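The gift towel comes back

Custora sells 300 kinds of household linen from a long, low building behind the Lasteseck rail yard, and for most of the year the packing room is quiet. In October it fills up. Families order white towels for weddings and new babies, and they want them wrapped properly.

Ghizlane Bouzid has run the packing room for six years. She buys tissue in reams of 500 sheets and film by the roll.
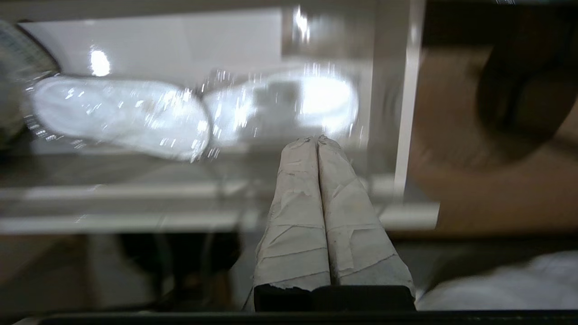
Her rule is that a towel should look good before it is touched. The fold goes toward the top, the stitching faces up, and the film stays a little loose – pulled tight, it flattens the pile. Tissue goes on last and opens to both sides.

Embroidery costs extra, and most customers pay for it. Gold is the color they ask for, in a pale shade that Dernivetti supplies on small cones.
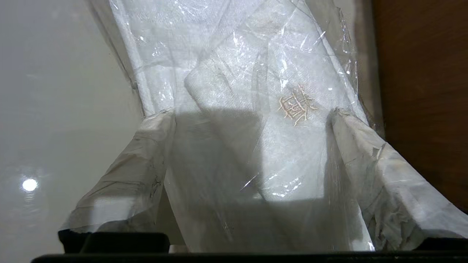
A mark that size takes a few minutes to stitch. Placing it takes longer, as it has to clear the fold and still be easy to find once everything is wrapped. Hazem Benkirane, who does the stitching, works from a paper template and checks each piece against it twice.

Plain towels go out in bundles of 100, with a paper band and no tissue.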